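Four Hands, One Keyboard: Arranging a Wind Quartet for Piano Duet

Project report, second-year Arranging and Transcription

What we set out to do

Our group chose the Turkell Dances, a set of short pieces for flute, oboe, clarinet and bassoon, and turned them into a suite for two pianists at one piano. There are four dances, and we loved every one of them from the first read-through! The whole set comes to 300 bars, and by September we had a rough version of the opening waltz, mostly in pencil and mostly unplayable.

We wanted a duet that two intermediate players could learn in a term. That meant no stretches wider than an octave, no page turns in the middle of a run, and something good to play in both chairs (the lower part in student duets is so often just oom-pah, oom-pah).

Working out who plays what

Our first plan was very simple. Flute and oboe went to the top player, clarinet and bassoon to the bottom player, one instrument per hand. It works nicely for the slow second dance, where the lines keep well apart. It falls to bits in the waltz, where the clarinet leaps over the oboe every few bars and the two players end up wanting the same key at the same moment.

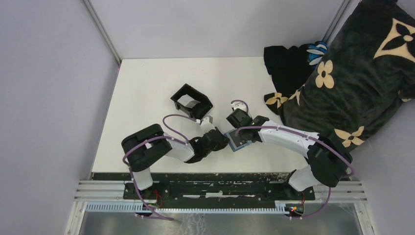 Lazarević, reading the draft, wrote that the crossing was the best thing in the waltz and we would be mad to iron it out. Let the bottom player's right hand go over the top, the comment went on, and give the other player a rest to get out of the way.

So we did, and it changed the whole piece. The clarinet tune now belongs to the bottom player all the way through, and the oboe line drops out for two beats whenever the hands cross. We lost a few notes of harmony and got a really funny, lively bit of keyboard theatre in return. We marked each crossing "over" or "under" in both parts so there is no arguing at the piano.

Breath and pedal

Wind players breathe and pianists don't, and in our early drafts you could hear it. Long phrases ran into each other with no air between them. We went back to the quartet score, copied every breath mark into the piano parts as a comma, and took the pedal off at each one. The third dance, a sort of sleepy lullaby, came alive straight away. 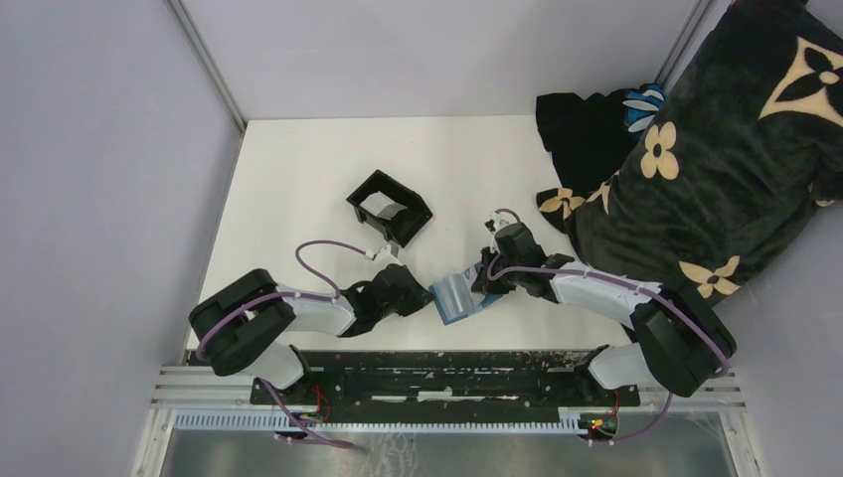
The pedal itself goes to the bottom player, as is usual in duets, except in the last dance. There the bass is all short, dry notes and the tune on top needs the help, so the pedalling follows the top part and is printed in both copies. It takes some getting used to. We would keep it.

Tempo

The quartet score gives crotchet = 100 for the finale. On the piano the repeated notes turned to mush at that speed, especially on the heavy old upright at Nitville. We tried all sorts of speeds and ended with the lullaby at 68 and the finale only slightly under the original, with lighter chords in the left hand.

Setting the score

We used Tureo for the notation and laid the parts out on facing pages, top player on the right. Matching the bar numbers across both pages took ages, but rehearsals were so much quicker afterwards. The finished book is 20 pages.

Still to do

The link into the finale needs another look, as both players have a held chord and neither can turn the page. We would also love to add fingering for the crossings in the waltz, and to try the lullaby with the two parts swapped over.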